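Home Shop Care & Washing Returns Contact

Jelix Mesh Wash Bag, Medium

The Jelix is a zippered wash bag for clothes that don't do well loose in a machine: lace trim, netting, thin straps, hooks, fine knits. It is made of white polyester mesh with a closed seam on all sides, and it holds up to 4 small garments or one dress.

The mesh is a tight weave. Water and detergent pass through, but a bra hook will not. The zipper runs the full width of the bag and parks under an elastic cover, so the pull can't work its way open or knock against the drum.

Details

Size: 13 x 16 inches, flat
Material: polyester mesh, nylon zipper
Color: white only
Wash: cold or warm
Dry: air dry, or tumble on low
Made by Rirkidside

How to use it

Close any hooks and zippers on the clothes first. Turn dark items inside out. Fill the bag no more than two thirds full, close it, and tuck the pull under the elastic. Wash darks and lights in separate bags, even in the same cycle, and keep heavy things like jeans and towels out of the load. A short, gentle cycle with a low spin is best for lace.

Use liquid detergent. Powder can collect along the seam in cold water and leave white marks on black fabric. Skip the fabric softener on anything with stretch.

Take the clothes out when the cycle ends and lay them flat. Netted edges curl if they dry in a heap, and a hot iron will melt some of them. If you have to press, use a cloth in between and the lowest setting.

What changed in this version

The earlier bag, sold until December, had a drawstring. Too many of them came undone in top loaders, and we went to the zipper for that reason. The old style is no longer stocked. The mesh is the same.

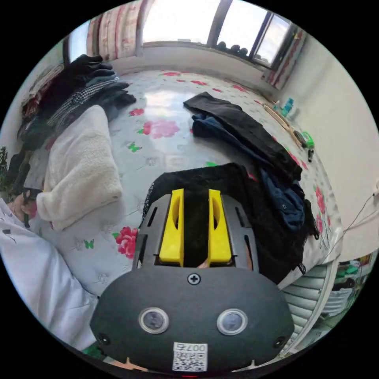

Corina Coman wrote to us that she had put a black top with a lace hem through the Jelix every week since summer and the hem had not snagged, but that the bag itself had gone gray from the dye. She asked if bleach was safe. It isn't good for the zipper tape. Soak the bag overnight in warm water with oxygen cleaner and rinse it well.

Ordering

Sold singly or in packs of 4. Unused bags can be returned within 31 days. For the large size, see the Iordache sweater bag, which has the same zipper and a wider base.

Page updated Jan 4, 2021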